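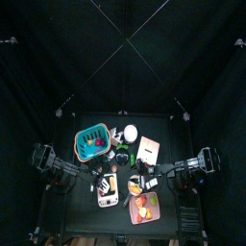 Lending Toys in Sets: Speaker Notes

Slide 1. Opening

Thank the Irnari library people for the room. Say where the restrooms are and that the handout is by the door. Questions at the end, except for anything about wording on a slide, which people can shout out.

Introduce myself briefly. I run the toy lending desk at the Takeda Street branch. Before that I shelved books. Most of what I know about toys I learned by checking them back in.

Say what the talk covers: toys that go out as sets. Puzzles, kitchens, dollhouses, farms, train track. Single items like ride-on cars are a different job and I'll leave them out.

Slide 2. What a set is

A set is whatever the label on the bag says it is. That sounds obvious, but for our first year the label said things like "kitchen toys, assorted," and then a bag would come back with less in it and there was no way to tell.

Borrowers don't mind a short set very much. They mind being asked about a piece they never had. Almost every complaint we took at the desk that first year was about that.

Pause here. Someone usually has a story. Let one person tell it, then move on.

Slide 3. How we write a contents card

One card per set. It goes in the clear pocket on the outside of the bag, and a copy goes in the binder behind the desk.

Use the word a parent would use. "Pan" is fine. "Skillet, nonstick, play" came from a supplier's packing list and no one at home will match it to anything.

List big things first. Put small things at the bottom, with a number beside each one. If there are several of the same piece in different colors, give each color its own line.

Don't list the packaging. We had a card that included a cardboard tray, and the tray was the thing that went missing most often. People threw it out, quite reasonably.

Keep it to 18 lines. If a set needs more than that, split it into two sets. We split our big kitchen this way, into cooking and eating, and both halves go out more than the whole one did.

Read the sample card aloud from the handout. Ask if anybody would change a word. They will.

Slide 4. Bags and tubs

We use drawstring mesh bags for anything soft or light and Trirnico tubs for the rest. The tubs stack, and the lids are all the same size, so a lost lid doesn't retire a tub.

Mesh shows what's inside without opening it. It also catches on corners. Doll furniture goes in a tub for that reason.

Write the set number on the tub and on the lid. If you only do one, do the tub.

Mention tape: the paper kind peels off when the tub is washed. Paint pen lasts.

Slide 5. Check-in

This is the slide people photograph, so leave it up for a bit.

Empty the bag onto the counter. Read down the card. Touch each thing as you read it. Put it back in the bag only after you've touched it.

Do it with the borrower there if the line is short. If the line is long, take the bag, thank them, and check it before closing. Don't make a parent with a stroller stand and watch you look for a spoon.

If something is missing, write it on the yellow slip with the date due back. We give 21 days. Most things turn up under a couch well before then.

We don't fine for small pieces. I can go into why if someone asks. The short answer is that fines cost us borrowers, and spare forks are cheap.

Drink some water here. The second half is longer than it looks.

Slide 6. Part Two: Pretend Play

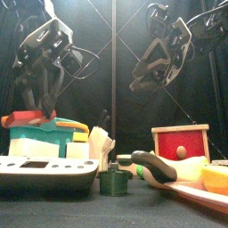 Notes for this part by Adalberto Sampaio, Takeda Street branch, Irnari
Last revised in October

Kitchens and houses get their own section because they are the most borrowed things we have and the hardest to keep whole. We have 34 pretend play sets at the moment. I expect that to go down a little when we retire the worn ones.

Children mix these sets on purpose. A block goes on the roof of the house and becomes a chimney. A cup goes in the barn. Then everything in the living room goes into whichever bag is closest. So a kitchen comes back with a horse in it, and the farm comes back short.

Two things helped us.

First, the color dot. Every piece big enough gets a small dot of paint on the underside, one color per family of sets. Kitchens are green, houses are blue, farms are orange. The dot doesn't tell you the exact set, only which shelf to try. For us that was enough.

Second, the orphan drawer. Anything that doesn't match its card goes in the drawer, and when a yellow slip comes in, you look in the drawer before you do anything else. Go through it once a month. If a piece has been in there since the last time and has no slip, it becomes a spare.

Hand around the painted pieces now. Get them back before the break. I lost a saucepan at the last one of these.

Slide 7. Cleaning

Hard plastic: warm water and dish soap, rinse, air dry on a rack. Don't towel it. The lint gets into the joints and hinges.

Wood: damp cloth only, and dry it standing up. Soaking raises the grain, and then you're sanding.

Fabric food, aprons, doll bedding: washed in a zip bag, low heat. Felt doesn't survive for long whatever you do. Plan on replacing it.

Anything with a battery compartment: open it every time. Look for white crust on the contacts. If there is any, the toy stays back.

Say clearly that this is what our branch does, and that they should go by their own rules where those are stricter.

Slide 8. The catalog

We keep ours in Cemora, which the book side already used. It wasn't made for toys. The contents card goes in the notes field, and we put the age range in the field meant for reading level.

If you're starting from nothing, a spreadsheet will do. Columns we'd want: set number, name, shelf, card last checked, pieces missing. Add a photo column if you have time to keep it current. An old photo showing parts that are gone causes the same arguments as an old card.

Skip the screenshots if we're behind. They're in the handout.

Slide 9. When to retire a set

Our rule is simple. If a child could still play the whole game with what's left, it stays, and the card gets rewritten. A tea set without its sugar bowl is still a tea set. A shape sorter without the lid is a tub.

Retired sets go to the spares shelf first. What's left after that goes on the free table by the front entrance, usually gone by noon.

Rewrite the card the same day. If you wait, the set goes out with the old one.

Slide 10. Likely questions

"Do you let people borrow more than one set?" Yes, but only one pretend play set at a time. See the horse in the kitchen.

"What about donations?" We take them if they're clean and we can write a card for them. Loose mixed boxes we sort for spares.

"How long does check-in take?" It depends on the set. Puzzles are slow. We ask for puzzles back an hour before closing.

"Do children help?" Some of them like reading the card out. Let them. It goes slower and the checking is better.

Slide 11. Close

Put the desk email on the screen. Blank contents cards are on the back table, and people can take a stack. Remind them to leave the painted pieces in the tray on the way out.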